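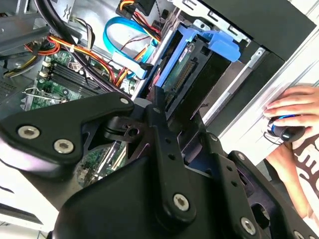 Wrist camera, drive caddy and cabling

Ticket 349: gripper stops partway through drive caddy insert
Opened by: Milagros Zapata
Assigned to: Saeed Bahrami
Site: Domcombe
Date: Oct 15, 2018
Status: open, workaround in place

Arm goes into protective stop while seating the hard drive caddy in the tower. Happened on 3 runs this morning. Controller reports force limit exceeded on the wrist, code 128. CPU and memory steps run without a fault. Restarting the controller clears the code but it comes back at the next caddy insert.

Milagros: Reset the fixture origin and ran the pick by itself. No fault on the pick.

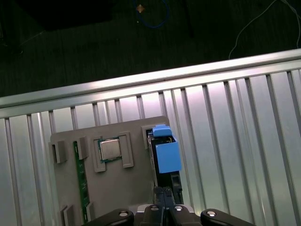 Wrist camera over the fixture plate

Saeed: Pick position is fine. I think the trouble is on the approach to the bay. The left finger link swings wide when the wrist rotates, and the SATA cable and the power bundle are both in that area. Please don't reach into the case while the arm is enabled — use the enable switch, even for a quick cable move.

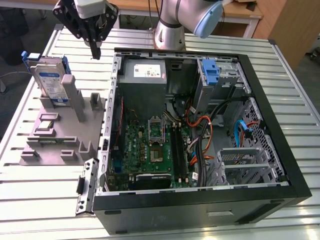

I compared the taught path with the Rengifo backup from January. The approach point had been saved 40 mm lower than it should be. Wilmer edited the path last week for the new tray and we think it changed then. He is checking his notes.

Restored the old point and cut insert speed in half. Two inserts done, no stop. I want a full shift before closing this.

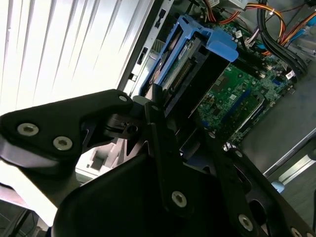

Open items

Wilmer: confirm which path file is current and delete the other one.
Milagros: tie back the power bundle before each run.
Saeed: ask Drevberg if the force limit was changed in the last update. No reply yet.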